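4. Getting the Bakos onto your wifi

I did this bit wrong twice, so go slowly. The Nanero app wants Bluetooth on before you open it, and your phone has to be on the 2.4 band.

4.1 Plug the meal planner display in and wait for the green light. Mine took 74 seconds.

4.2 Hold the side button until it beeps, then tap Add Display in the app.

4.3 Type in the pairing code. The one it ships with is 1584 – change it later under Household.

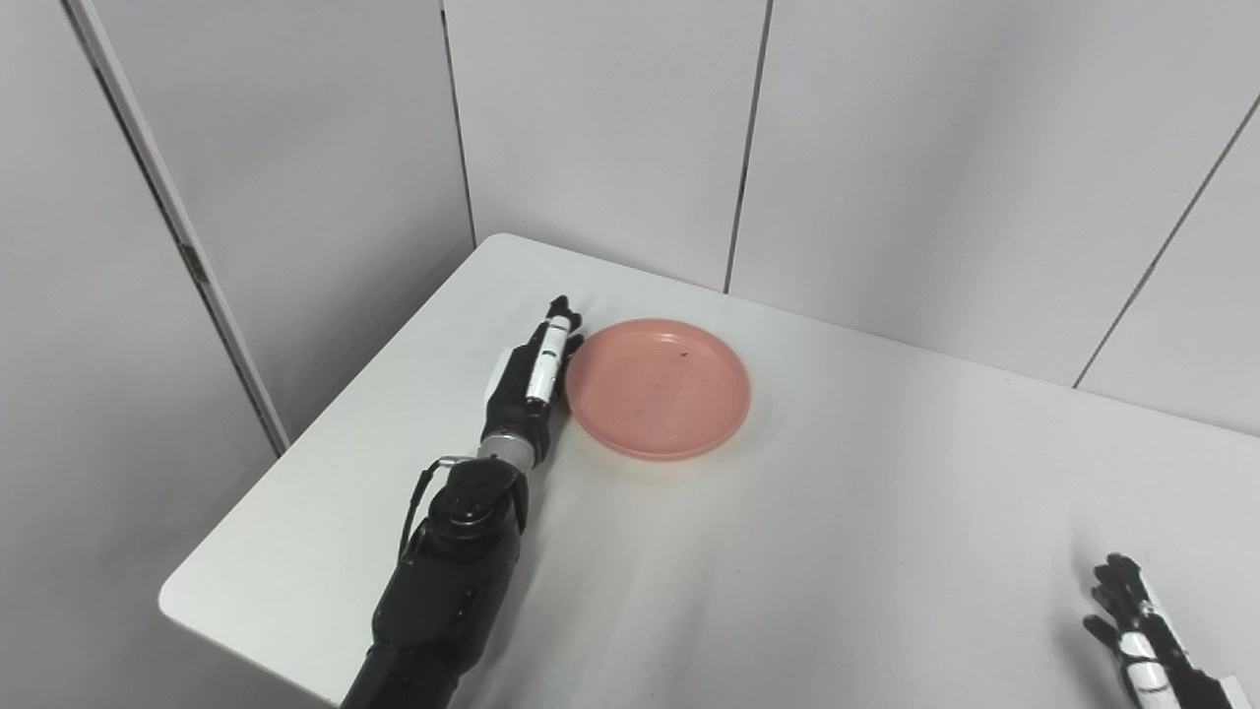
4.4 Pick your region. I chose Trolcombe as my nearest weather station, and you'll want one too if you'd like the barbie suggestions to make any sense in August.

Note: if the app hangs on Gramenari Sync, force close it and start again from 4.2. You won't lose your recipes.

5. Setting up your first week

5.1 Open Planner and choose how many people you're feeding. I have it set to 2, with leftovers switched on for arvo snacks.

5.2 Drag meals onto the days you want. There are 169 in the starter pack, and you can hide the ones with capsicum (bless them!).

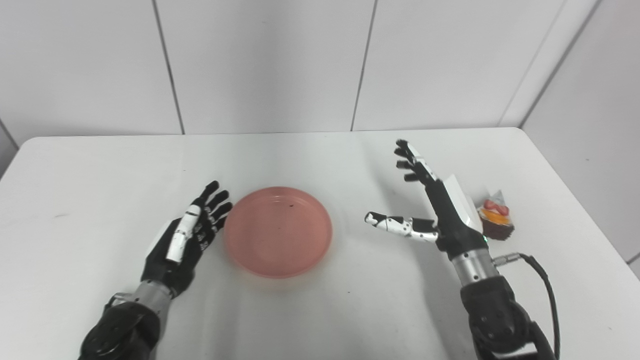

Pink plate on a white table.

Caution: don't wipe the display with spray cleaner. A damp cloth is fine – unplug it first.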